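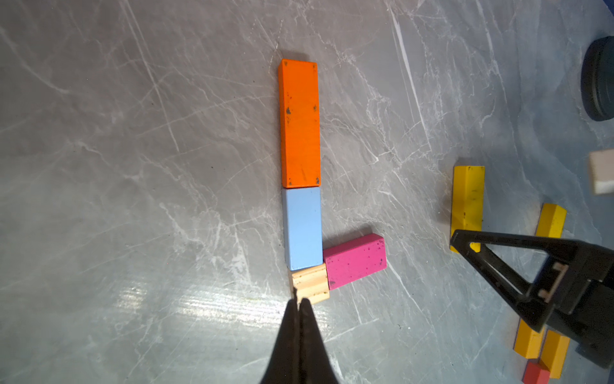

Dot grid notebook: how to lay out a multi-stop rail trip with reservations that change

Posted in Paper Planning > Travel Layouts
Feb 7, 2024

gridmargin
I am setting up a travel section in an A5 dot grid notebook (Veretti, 222 numbered pages, stitched binding) for a trip in March. The trip has four cities and 30 days total, with train reservations between each city and a few day trips that are not booked yet.

My current layout is one page per day. The left column is a time scale from 6:00 to 22:00, one line per hour. The right column is for reservation codes, addresses and platform notes. At the bottom there is a box for spending.

Two problems so far:

The train operator has changed departure times on two legs since I booked. I wrote the original times in pen, so those pages now have crossed-out blocks and arrows, and the time scale no longer lines up with the entries.

The one-page-per-day structure wastes space. Travel days fill up completely, and days with nothing booked are blank apart from the header. I have used 83 pages of the notebook for other things and would like the whole trip to stay in this volume.

I do not want to move to an app. I keep the confirmations on my phone already, and the notebook is what I look at during the day. What layout holds up when the bookings move? I would also like to know if there is a standard way to handle currency in the spending box, as two of the cities use a different one from the others.

Tags: dot grid, rail, itinerary, spending log

squaredoff
Separate the fixed data from the daily pages. The time scale breaks because you are storing the booking in the same place where you plan the day.

I use three sections.

Section one is a transport table, one spread for the whole trip. Columns from left to right: leg number, date, from, to, departs, arrives, train number, coach and seat, confirmation code. Leave two blank rows under each leg. When a time changes, draw a single line through the old row and write the complete new row directly beneath it. Do not correct individual cells. A half-corrected row is hard to read on a platform, and you can end up with the old arrival time beside the new departure time.

Section two is lodging, one page. Check-in window, address in the local spelling, phone number, door code if there is one, cancellation deadline.

Section three is the daily log. Drop the hourly scale. Write the date as a header, then the leg number if there is one ("Leg 2"), and then entries in the order they happen. Start the next day directly under the last entry instead of on a new page. Travel days take as much room as they need and empty days take three lines. I would expect your trip to fit in 30 pages or less, including the tables.

The daily log never contains a departure time, only the leg number. If the train moves, there is one place to edit.

For correction without crossing out, the Zudia removable strips are the right height for a 5 mm grid. Each strip covers one row. They lift off coated paper cleanly, but on rough paper they pull fibers after a week or so. Test one on the last page first.

On currency: record the amount in the currency you paid, with the code in front of it, and do not convert at the time. Rule two narrow columns, one per currency, and total each one separately at the end of a city. Convert the totals once, from the card statement, when you are home. Converting each coffee in your head introduces rounding errors, and you will stop doing it by the second city anyway.

tab_and_index
pencil. i do everything that has a time on it in pencil and ink it over the night before. tanabe 0.5 with HB lead, doesn't smear much. never had a page i had to redo

paperweight_lo
I agree with most of the answer from squaredoff, with one change and one addition.

The change: put the transport table on the inside back cover or on a folded sheet tipped in at the back. A spread in the middle of the notebook is slow to find when you are holding a bag. If you tip in a sheet, cut it 5 mm narrower than the page and glue only the inner edge. Use a glue stick and not liquid glue, which wrinkles thin paper.

The addition is a holding list for the unbooked day trips. Do not assign them to dates yet. Give each one a line with these items:

destination
travel time one way
days of the week it is closed
last return train
book ahead, yes or no
city it is reached from

When you arrive in a city, copy the candidates for that city into the daily log as you commit to them and mark the line in the holding list with a dot. Anything left without a dot was skipped, and you have used no daily space on it.

I would not rely on pencil alone for a month-long trip. Facing pages rub against each other in a bag and HB goes gray. It is fine if you do ink it over every night. I did not manage that for more than a few days. A Lilent pigment pen dries fast enough on most dot grid paper that you can close the book after a short wait.

gridmargin
Thank you. I moved the legs into a table at the back with blank rows and removed the hourly scale. The holding list went on the page opposite. I had not considered the last return train as a field and two of the day trips fail on it.

One follow-up: does the leg number restart for the day trips, or do they continue the main sequence?

squaredoff
Keep them out of the main sequence. I use the city number and a letter, so 3A and 3B are day trips from the third city. The main legs stay numeric and do not shift when you add or drop one.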